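How to set a haft-sin table for Nowruz

My grandmother never measured anything for Nowruz, and for years I supposed the table simply arranged itself every March while I was asleep. Then I moved into my own flat in Flemgate and discovered how much work she had been doing!

Start with the sprouts, as they take the longest. Soak a cupful of wheat or lentils overnight, drain them, spread them on a plate and cover with a damp cloth. Rinse them twice a day. They want 12 days to look properly lush, though lentils are a bit quicker (and more forgiving, if you are the sort of person who forgets things, as I am).

While they grow, collect the rest. You need seven things whose Persian names begin with the letter S, and mine are usually the sprouts, apples, garlic, vinegar, sumac, dried oleaster fruit and a soft wheat pudding called samanu. Oleaster can be hard to find, so do ask early – my shop in Jedberg had to order it in, and charged me 98p for a tiny bag.

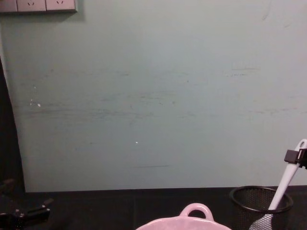 Siham Salem wrote after last year's version of this page to say that she can never get samanu where she lives, and would coins do instead? They certainly would. Coins are sekkeh, so they count, and hyacinth (sonbol) is just as welcome and makes the whole room smell of spring.

Lay your best cloth, put a mirror towards the back with a candle on either side, and set the seven bowls in front. Painted eggs go wherever there is room, and a book of poems too. My daughter Tina likes to do the eggs, so allow 2 hours for that and cover the carpet.

Leave everything out until the thirteenth day, then take the sprouts to running water and let them go.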